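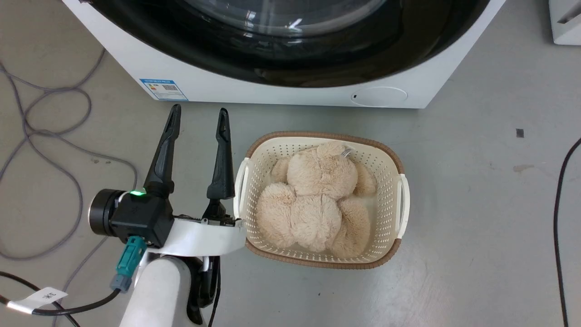 11월 18일
글 데틀레프 뵈트허

무르크홀름 세탁동의 하자 접수 번호는 135였다. 내용은 한 줄이었다. 탈수 중 기계가 앞으로 나온다. 다미안 에버하르트는 수평계를 꺼내기 전에 먼저 바닥을 보았다. 매끈한 밝은 회색 바닥에 희미하게 쓸린 자국이 몇 군데 있었다. 받침부 왼쪽에는 파란색과 흰색의 에너지 라벨이 그대로 붙어 있었고, 오른쪽에는 서비스 패널의 타원형 윤곽이 흐리게 보였다. 그는 수첩에 모델명 대신 위치를 적었다. 벽에서 21센티미터.

전임자의 기록은 8월에서 끝나 있었다. 기록에 따르면 앞쪽 받침 발을 반 바퀴 풀었고, 잠금 너트는 조이지 않았다. 이유는 적혀 있지 않았다. 에버하르트는 기록의 필체를 알고 있었다. 호프슈테터에서 삼 년 동안 같은 작업 지시서에 서명한 사람의 것이었다. 그 사람은 너트를 잊는 법이 없었다.

그는 문을 열고 고무 패킹의 안쪽을 손가락으로 훑었다. 접힌 부분에서 단추 하나와 머리핀 하나가 나왔다. 둘 다 비닐봉지에 넣고 봉지에 접수 번호를 썼다. 그다음 빈 드럼을 손으로 돌렸다. 축에서 나는 소리는 없었다. 운송용 고정 볼트는 제거된 상태였다. 수평계의 기포는 왼쪽으로 한 눈금 치우쳐 있었다.

조정에는 스패너 하나면 충분했다. 왼쪽 앞발을 한 바퀴의 사분의 일만큼 올리고 기포를 다시 확인한 뒤 잠금 너트를 조였다. 대각선 방향으로 상판을 눌렀다. 흔들리지 않았다. 그는 분필로 발 둘레에 선을 긋고 수건 여섯 장을 넣어 탈수를 걸었다. 회전수는 500에서 시작해 단계별로 올라갔다. 기계는 선 안에 있었다.

복도에서 노부인이 들어와 빨래 바구니를 내려놓았다.

"고쳤어요?"

"수평을 맞췄습니다."

"전에 오던 사람은 일부러 그렇게 해 뒀는데."

에버하르트는 스패너를 닦던 손을 멈췄다.

"일부러라니요."

"내가 귀가 어두워서 끝난 걸 모르거든. 기계가 나와 있으면 다 된 거라고 했어요."

그는 분필 선을 내려다보았다. 작업 지침에는 해당 항목이 없었다. 후르너 본사에 문의하면 답은 정해져 있었다. 클룰텐트 상표의 진동 감지 표시등이 공구 가방 바닥에 하나 있었다. 작년에 다른 현장에서 쓰고 남은 것이었다. 그는 표시등을 상판 뒤쪽에 붙이고 건전지를 넣은 다음, 기계가 멈추면 불이 꺼지는지 두 번 시험했다.

"불이 꺼지면 끝난 겁니다."

노부인은 불빛을 한참 보았다.

"그 사람은 그만뒀어요?"

"8월에요."

보고서의 조치 내용란에 그는 이렇게 적었다. 앞발 수평 조정, 잠금 너트 체결, 이물 두 점 회수. 비고란에는 표시등 한 개, 무상이라고 썼다. 그리고 8월 기록을 다시 펼쳐, 비어 있던 사유란에 연필로 '사용자 요청'이라고 써 넣었다.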